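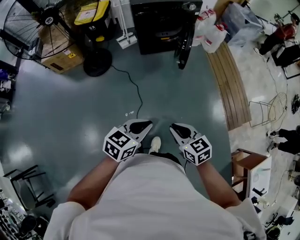 Serari (hand-held gripper set)

Serari is a pair of hand-held grippers sold as a kit for recording manual work that is later used to train robot arms. It is made by Pisum, a small equipment maker, and was designed by the engineer Ravindran Joseph. The first kits were delivered in August 2019.

Design

The set consists of a left and a right unit, one for each hand. Each unit has two light grey angular fingers with black pads on the tips. Behind the fingers sits a white cube covered in black-and-white marker patterns, by which software can calculate the position and the angle of the hand. A small green indicator light is placed on the cube. The operator holds one unit in each hand and keeps the forearms forward, so that both cubes stay in view of a camera worn on the head.

One unit weighs 513 grams. The marker patterns are printed on replaceable panels, and a spare set of panels comes in the box together with extra finger pads.

Software

Recordings are handled by a program named Ero, which runs on an ordinary laptop. It joins the camera picture with the opening width of the fingers and saves each task as a separate file. Version 2 of the program, released on 30 May 2020, added the possibility to mark the start and the end of a task by closing both grippers at the same time.

Versions and service

The kit is offered in two versions. The basic version contains the grippers and a licence for Ero. The larger one, called Serari Hsueh, adds the head camera and a carrying case. Pisum also rents out the larger version by the month, and by the end of the first year about 200 kits were in use, counting both sold and rented ones.

Reception

Users have mostly praised the low weight and the short training time. Complaints concerned the finger pads, which wear down quickly on rough objects — the maker later changed to a harder material, beginning with serial number 283. Tracking is also known to become weaker when one cube covers the other from the point of view of the camera.

See also

Motion capture
Robot end effector
Teleoperation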